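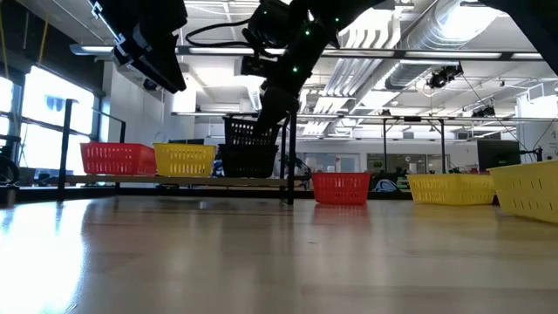 Part 2: Setting up your Drotitz water softener

Right, you've got the thing out of its box and it's standing where you want it. I've fitted two of these now (mine, then my sister's) and the second went far quicker, so these are the steps in the order I wish I'd done them the first time.

1. Find your stopcock and turn it off. Then open the kitchen cold tap and let it run till it stops. Mine dribbled on for ages, so put the kettle on beforehand!

2. Check the bypass valve is set to BYPASS. It's the blue lever at the back, and it should point straight across the pipes. Leave it like that until step 7.

3. Push the two hoses on. The one with the arrow pointing towards the softener goes on the inlet. Hand tight, then a quarter turn with a spanner and no more.

CAUTION: don't use jointing paste on the plastic threads. The rubber washer does all the work, and paste can make the collar split.

4. Run the drain hose to your waste pipe or outside gully. It can go uphill a bit, but keep it clear of kinks and leave an air gap at the end so dirty water can't get sucked back.

5. Fill the salt cabinet. I use Birner tablets, though the blocks are easier on your back if you've got the block model. Stop a hand's width below the lid.

6. Plug in and set the clock, then the hardness. Your water company's website will give you a figure for your postcode, or dip a Kamath test strip in a glass of cold water and match the colour. Next comes the litres between washes. The display starts on 1,000, and I put ours up to 3,000 as there are only the two of us. A full house should leave it alone.

7. Turn the stopcock back on slowly, look for drips, then ease the blue lever round to SERVICE. You'll hear a whoosh and some gurgling, all quite normal.

8. Hold down the wash button until the display flashes. The first wash takes 40 minutes and it's noisy, so don't start it at bedtime like I did.

NOTE: keep one hard water tap for drinking if you can. I left ours on the old pipe at the sink and I still like the taste better.

If the water feels salty afterwards, run the cold tap for a bit and try again. Still salty? Do another wash before you ring anybody.

Comments

skomside_fan: Followed this on Saturday and it worked first go. Mine's the older Skomside but the lever is the same, only red.

Bathtime: Does the drain hose have to be the one in the box? Mine is too short by miles.

limescale_hater: @Bathtime no, I bought a longer one the same width and it's been fine.

Tapper: step 3, quarter turn, YES. Ask me about my kitchen floor.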